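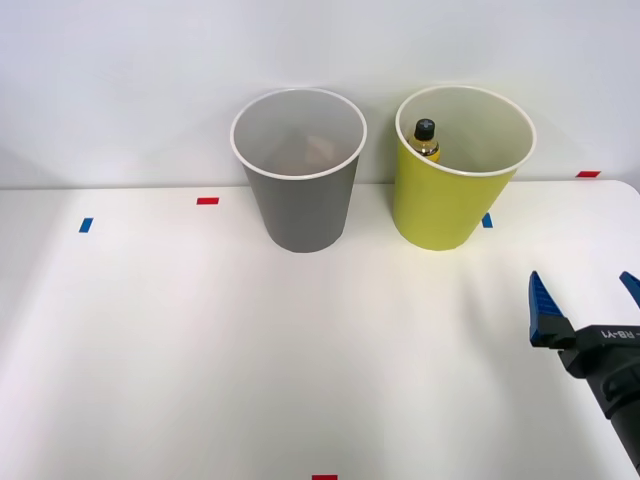 灰色纸杯，白桌面。

Amari 新专辑《Clitow》的曲目和规格公布了，四月发行，数字、CD、黑胶三种载体。厂牌还是 Evley。下面按载体拆开记一下，主要讲母带，歌词和封面不讲。

曲目一共16首，比上一张多。数字版和CD顺序相同，黑胶是双张，顺序有调整，第五首《岔道》挪到了B面开头，原来B面开头的那首器乐曲放到了C面最后。

调整的原因在制作人 Deming Xia 的说明里写得很短：“《岔道》低频多，不放内圈。”懂的人看这一句就够了。不太懂的往下看。

黑胶转速恒定，唱针越靠近中心，单位时间走过的沟槽长度越短。同样一个高频信号，在外圈波长拉得开，在内圈挤在一起，唱针跟踪困难，听感上就是齿音发毛、镲片发糊。所以每一面最后一首一般放动态小、高频少的曲子。

低频是另一个问题。低频占沟槽的横向宽度，电平一高，沟距就得放大，这一面能装的时间随之减少。《岔道》有一条合成器低音从头铺到尾，放外圈主要是为了给它留出电平，同时人声的齿音也受益。

先行单曲《潮位》已经上线，时长206秒。专辑版会长一些，前面多一段风琴引子，单曲版是从人声进来前一拍切的。切点处理得还可以，戴耳机能听到风琴残响被截断后补了一个很短的淡入。

这段风琴是在 Jääskeläinen 录音棚录的。棚里的大房间混响时间偏长，之前的几张唱片都能听出来。这次收音用了一对全指向作主话筒，另加一对近距离话筒，混音里近的那对推得很低。

鼓没有在那边录。鼓组放在一间小得多的房间里，房间声基本没有，跟风琴叠在一起有点脱节。前两遍听我以为是混音没处理好，第三遍觉得是故意留的：副歌里鼓加了板式混响，主歌里完全干。这一点保留意见，等专辑版出来再对。

母带工程师是 Ľudovít Slanina。数字和黑胶分开做，各有一版母带，CD沿用数字版，只做了采样率转换和抖动处理。

数字版响度控制得比较克制。《潮位》的流媒体版本我自己量了一下，副歌没有明显的削顶，军鼓瞬态还在。上一张专辑同位置的波形基本是一块砖。两张放在同一音量下连着听，新歌的军鼓往前站了一步，人声反而靠后。

现在各平台都做响度归一，推得太响的母带播放时会被拉下来，动态已经丢了，响度也没占到便宜。这个道理讲了很多年，流行厂牌里照做的还是不多。Evley 这次肯放，应该记一笔。

黑胶版母带做了三件事，都是常规操作。低频并单声道，防止左右反相时沟槽变浅导致跳针。人声齿音单独压。超高频做滚降，照顾刻纹头。

其中并单声道的频点没有公布。《潮位》单曲版里那条低音带一点立体声展宽，在黑胶上应该会收窄。用音箱听差别不大，用耳机听唱机输出的人可能会注意到。

四面的分配：A面4首，B面4首，C面5首，D面3首。D面曲目少，但最后一首很长，四面总时长其实比较平均，没有哪一面塞得特别满。

D面最后一首《回填》是全专辑动态最大的一首，结尾有整个弦乐组的强奏，按理不该放内圈。说明里的解释是D面声槽提前收，死蜡留得宽，结尾的位置没有进到最里面。做法成立，代价是这一面的平均电平要低一点，唱放底噪大的系统会听出来。

刻片用漆盘，没有走铜盘直刻。漆盘刻完要尽快送去电镀，放久了高频有损失，还有前回声的风险。前回声就是安静段落里提前听到下一圈的声音，《回填》开头有很长一段弱奏，正好容易暴露这个问题。拿到测试盘的人麻烦重点听一下这里。

版本方面，黑胶有普通黑色和限定透明两种。音质上不必为透明版多花钱。现在透明料的底噪跟黑料已经很接近，同一套压模、同一家厂，差异主要来自批次和压片时的温度控制。翘片跟颜色没有关系，跟冷却时间和包装有关系。

CD版有一首隐藏曲目的传言，目前没有任何正式材料支持。曲目单上16首就是16首。有人拿条码登记页上的总时长推算多出几分钟，那个数字多半把曲间空白和试录的时长一起填进去了，不能当依据。

高解析下载版标的是24bit/96kHz。混音工程本身的采样率是多少没有写。如果工程就是48kHz，那96kHz文件里多出来的只是升频后的空白。等正式文件出来跑一下频谱就知道，到时候在这条下面补图。

回几个评论里的问题。

问唱针的：椭圆针可以听，内圈齿音会比线接触针明显。换针之前先检查超距和方位角，很多“内圈失真”是安装没调好。抗滑也看一下，左右声道失真程度不一样的时候先动它。

问预购的：Evley 官网周日上午十点开，普通版不限量，限定版限购2套。海外订单分两批发，第二批要晚。运费没有公布，不建议现在就拿上一张的运费去算。

问巡演的：没有消息。Deming Xia 在说明末尾提到现场编制会缩小，风琴部分用采样代替，此外没有城市也没有场馆。

问为什么不讲歌词的：不会讲。

问《潮位》引子里那个很轻的咔哒声是不是爆音：单曲版没有引子，你听到的应该是现场试听会的录音。如果是琴的机械声，专辑版里会有很多，风琴的键盘和音栓动作本来就有声响，近距离话筒一定收得进去，推得再低也在。

更正一处：前面写黑胶把《岔道》“挪到B面开头”，有人提醒说厂牌页面的曲目单上是A面最后一首。我重新核对了，页面有两个版本，旧版是A面最后，新版是B面开头，以新版为准。按A面最后算的话各面曲目数也对不上。

专辑到货后会另开一串，内容是三种载体的同段对比，取《潮位》副歌、《岔道》前奏和《回填》结尾。对比前先做电平匹配，不匹配电平的盲听没有意义。唱机、唱头和唱放型号会一并写上。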